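Kusia 32 soft-close drawer runner, full extension
Manufacturer: Kröger
Order no. 3931-226

Side-mounted ball-bearing runner for kitchen and tea point base units. Supplied in pairs, left and right handed, with fixing screws. Galvanised steel, white plastic end caps.

Load rating applies per pair with the load spread evenly across the drawer floor. For drawers wider than 3000 / 4 mm, fit the Skeno cross brace.
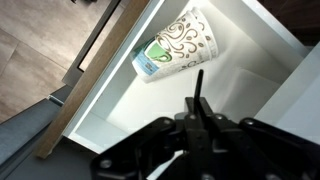
Side clearance must be equal on both sides and constant from front to back. Check with a gauge at three points before drilling. The first fixing hole is set 32 mm behind the front edge of the cabinet side. Use the slotted holes first, adjust the height, then lock with a screw in the round hole.

The damper works over the last part of travel only. It needs no oil. Wipe the tracks with a dry cloth; solvent cleaners will harden the damper seal.
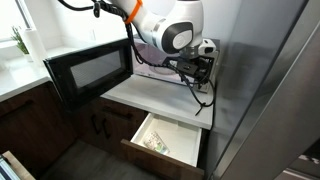
Runners from the older Sosex series share the same hole pattern but not the same drawer member, so replace both halves together.

Pack: 1 pair
Trade carton: 10 pairs
Spare damper: order separately
Technical enquiries: Ludger Schmieder, fittings desk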